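Frequently asked questions about renting the holiday house Drallis

Is the house suitable for small children?
Yes, it is. We have one child bed and one high chair, please ask for them when you book. The stairs to the upper floor are steep and there is no gate, so parents must pay attention in the evening.

At what time can we arrive?
From 4 in the afternoon. On the day of departure we ask you to leave before 10 in the morning. If your ferry comes late, it is no problem, the key is in the box beside the door and you receive the code by e-mail.

How do I pay?
You pay a deposit of 100 euros when you book and the rest on arrival, by card or by bank transfer. A second amount of 100 euros is the security, and you get it back within one week after your stay.

Can I bring my dog?
One dog is welcome. We ask 35 euros for the extra cleaning, for the whole stay and not per night. Please do not let the dog sleep on the beds. Cats we can not accept, I am sorry.

What is in the kitchen?
The kitchen has a gas stove with oven, a fridge with a small freezer, a coffee maker and enough plates for everybody. Salt, oil and tea are there, the rest you have to buy. The nearest shop is Horgan, in the village, and it is closed on Friday afternoon.
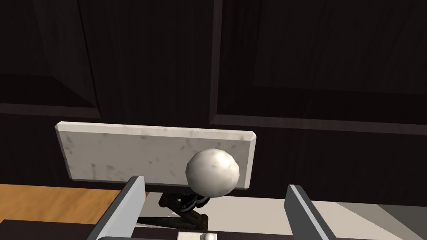
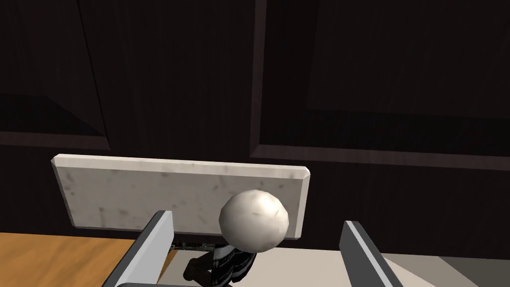
Kitchen: speckled slab with marble look, in both pictures

May I put hot pans on the worktop?
Please use always a wooden board under the pan. The boards are in the drawer next to the stove. Also wine and lemon juice should be wiped away quickly.

Is there internet?
Yes, but it is country internet - good for messages and for reading the news, not so good for films. The password is written inside the guest book. In the garden you will have almost no signal.

Are towels and sheets included?
Sheets are included, and the beds are made when you come. Towels you can bring yourself or rent from the laundry Flulo, who deliver them to the house. You must order them two days before.

How far is the beach?
The small beach at Brirnik is 80 meters from the garden gate, by a path with stones. Good shoes are better than sandals. There is no lifeguard, and at high tide the path is under water for a short time.

Can I cancel my booking?
Until four weeks before arrival you can cancel and we return the deposit. After that we keep it, except when we find other guests for the same week.

Who do I call when something is broken?
Call Rónán Conneely, his number is on the fridge. He lives close by and speaks English and Irish. For small things - a lamp, a blocked sink - you can also send him a message and he comes the next morning.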